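Irkari barista add-on: does the two-handed package earn its price?

Posted in Kits and Service Robots
Viewed 2673 times

Benedicta Gbeho

We run a small showroom with a drinks corner, and management has decided that what visitors want, after a long drive, is to be handed a beverage by a robot. I have been told to find out which one. The front runner is the Irkari, a two-armed upper body with five-fingered hands, sold with a "hospitality package" that adds 3457 dollars to the quote. For that you get a set of taught motions (pick up cup, place under spout, hold, deliver), a setup visit, and a laminated card for the wall.

The sales rep was very proud of the hands. I asked how it does with different glasses and he told me about the hands again. So, for anyone who has lived with one:

Does it cope with glassware, or is it paper cups forever?
Does it need our dispenser to be a certain model?
Is the setup visit worth having, or could two fairly handy people do it from the manual?

We open the new floor soon and I would like to know before I sign anything. We have no robot experience here beyond a vacuum that lives under the sofa.

Omar

depends what you want it for. we looked at it and bought a Nerham instead, one arm and a plain gripper, way cheaper. it brings the cup and goes back for the next one. visitors film it for a minute and then go get their own coffee, same as they would with the fancy one I bet. can't help on the glass part, we use paper. the laminated card sounds nice though

Biljana Dimitrov

I have had the Irkari package since September, at a rental counter where we demo it for event planners. I'll go in your order and add one thing the rep probably skipped.

Glassware. Yes, within reason. The cup motions are taught for one shape at a time, and each new shape is its own session. Ours took most of a morning, of which the robot used very little and I used the rest, mostly on coffee I had poured myself. Ribbed or textured glass has been kinder to us than smooth. Stemmed glasses are "on the roadmap," where I expect them to be very happy. Buy spares of whatever you settle on, and buy them all at once, as the next batch from the store will be a hair wider and you will find this out in front of guests.

The dispenser. No particular model needed, but you want open space under and beside the spout. A hand with a glass in it takes up far more room than the glass does, and the second hand has to park somewhere. Ours has a flat drip tray and a slim column, and it's still cozy in there. Bolt the dispenser down or mark its position with tape. If the cleaners move it by an inch, the robot will carry on serving the place where it used to be.

The setup visit. Take it. You could manage the mechanical side from the manual, which is decent until chapter 4, where it appears to have been translated by someone in a hurry to get home. The alignment is what you're paying for. Have your real table, your real dispenser and your real glasses in position before they arrive, or you'll be paying for a second visit.

Getting the cup under the spout. This is the step that takes the patience, and the one you should ask to see repeated when you go for a demo. Ask them to run it over and over, with the same glass, and don't let anyone steer you toward the waving routine. Left hand brings the glass in over the drip tray, right hand stays open off to the side:

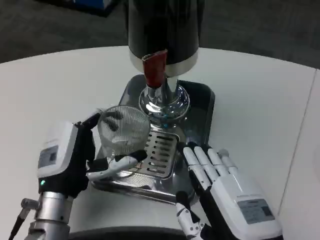
What I would ask for in the quote

Get the number of taught cup shapes in writing. Ask what a replacement finger costs and how long it takes to ship. Ask whether the software updates are included after the first year, and watch the rep's face. I'd also get a price from Atinga, who resell the same package and left the setup visit as a separate line when I asked them.

As for whether it's worth 3457: for us, yes, since we rent it out. For a drinks corner I would try to get the card thrown in for free.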